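About the Asevance Kitchen

Asevance School of Everyday Cookery was founded in Drastcombe to teach plain, practical cooking to adults. We offer 17 short courses a year, and the sandwich and light lunch course remains the first that most students take. White and brown bread are both used, with fresh salad leaves. 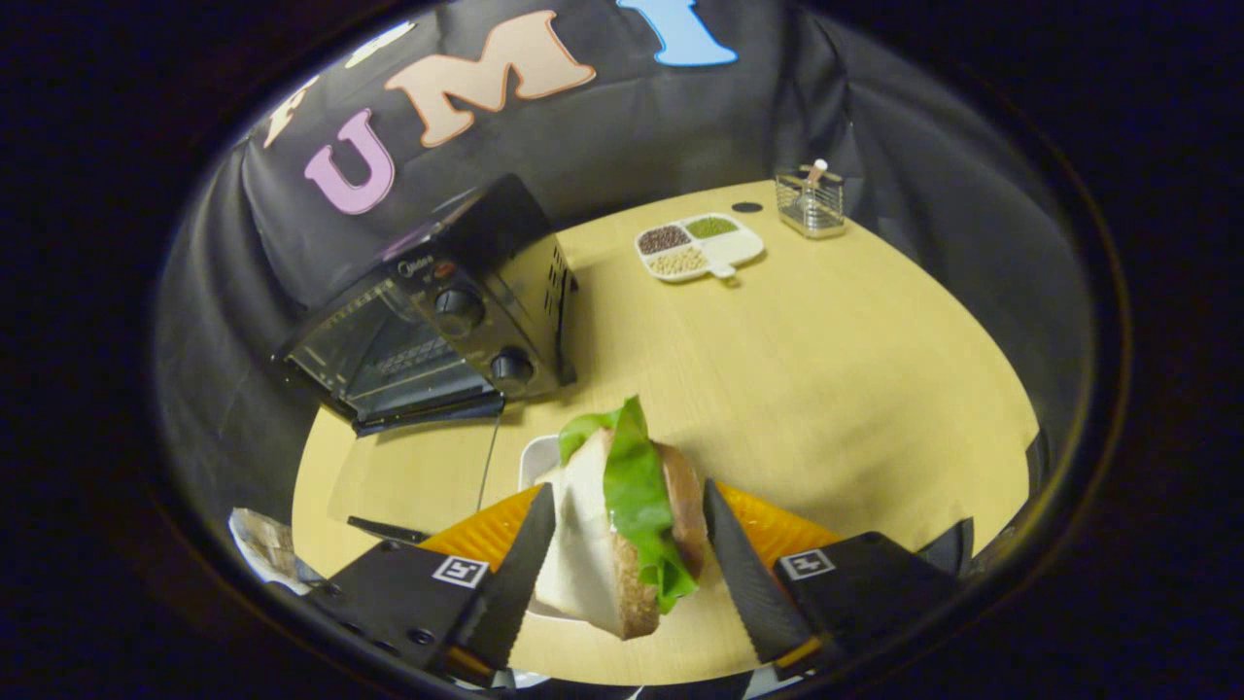
Gruton wrote to us after the August course that a lunch made with care had changed the working day, and asked for a second term on toasted fillings. The course now runs every Friday over three weeks.

Students learn on small countertop ovens of the kind found in many homes. Instruction covers the choice of temperature, the placing of racks and safe cleaning. Our teaching kitchen is maintained with the support of the Flanagan Fund.

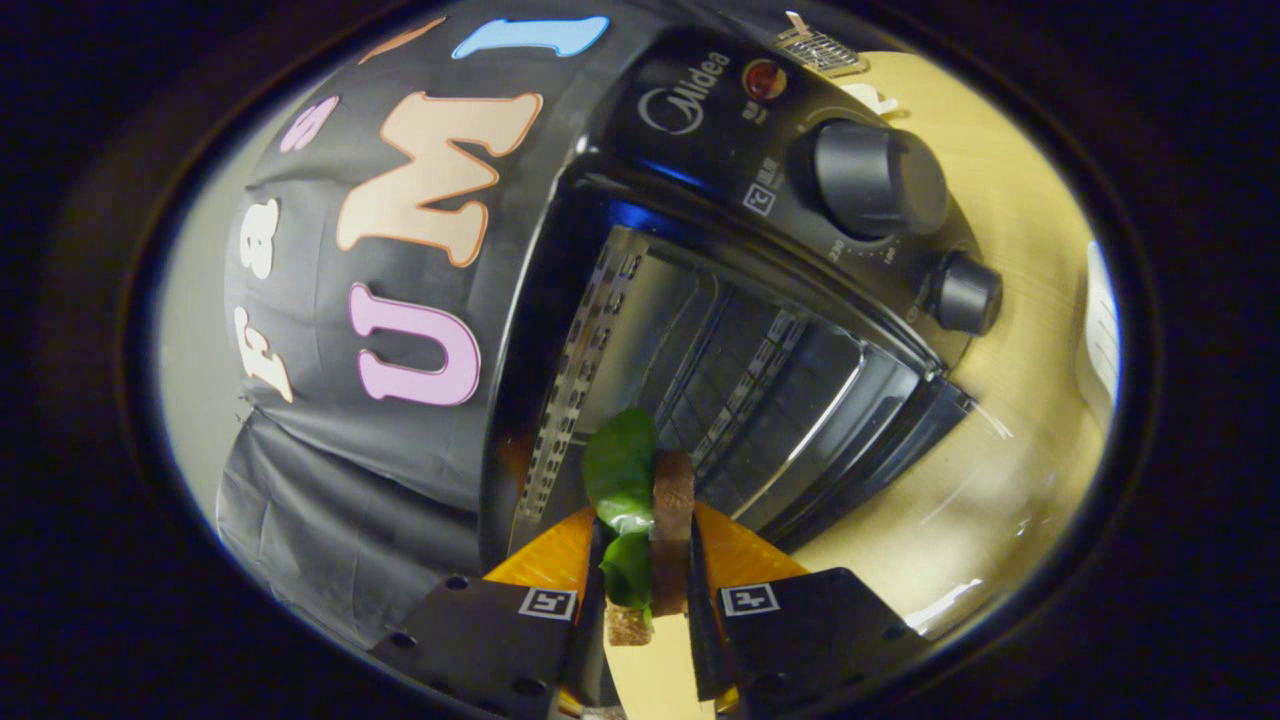 Midea toaster oven, showing the controls and door

Enquiries about places are welcome at the school office.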